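Planning a Gripper Purchase for Laundry and Linen Work

Start with the task list, then the catalog. A gripper that handles boxes well can be poor at cloth, and the price gives no indication of which one is on offer. Write down the items to be handled, their weight when dry and wet, and the surfaces they are picked from.

Fingers come first. For towels and shirts, look for tall fingers that close flat along their length. Ask for the replacement price before the unit price. On the Flirkine hand-held unit a finger set costs $629, and we budget 2 sets per year.

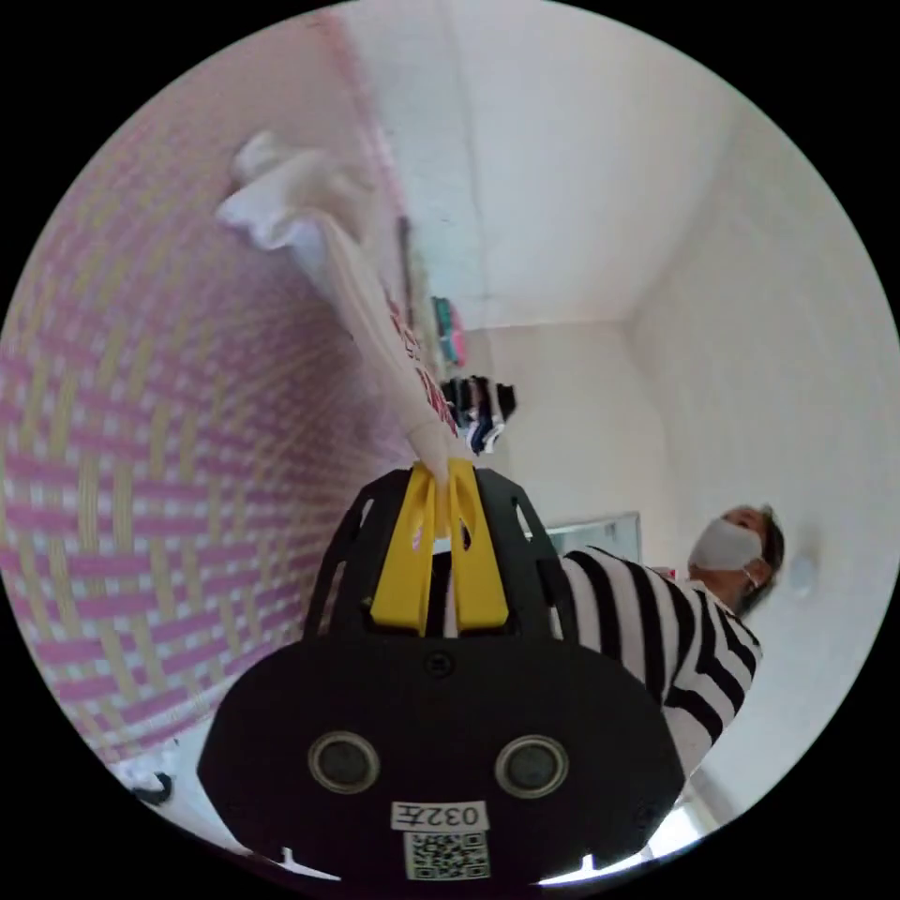

Yellow fingers closed on one end of a white cloth item.

Count hands before counting units. Folding and spreading normally need 2 grips on the same piece, and a single gripper will leave the second corner to a person. Price a pair from the start. Stetham discounts the second unit only when both are on one order.
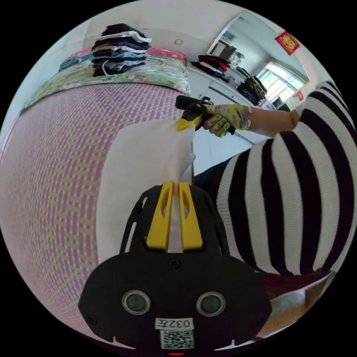
Storage and charging belong in the same budget line. Allow 3 batteries per pair, a shelf within reach of an outlet, and a bin for worn fingers. Label each unit and record the label on the invoice. Warranty claims at Karngate were returned twice for lack of this.

Measure the work area at its worst. Bed edges and basket rims take up clearance that a bare bench does not, and a wide housing meets them before the fingers do.

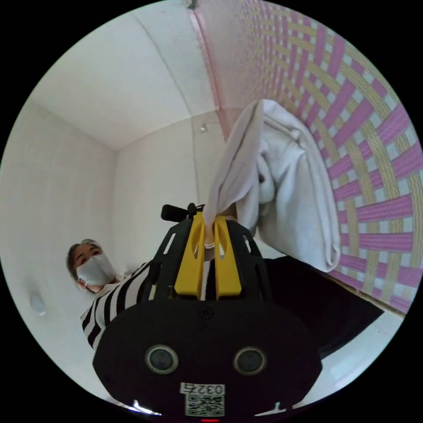
Elba Gallardo, who keeps our equipment sheet, holds back 7 percent of the total for small parts. In the Lagos order this covered screws, spare labels and one charger. Request quotes in February if delivery is needed by spring, and get the lead time for fingers in writing.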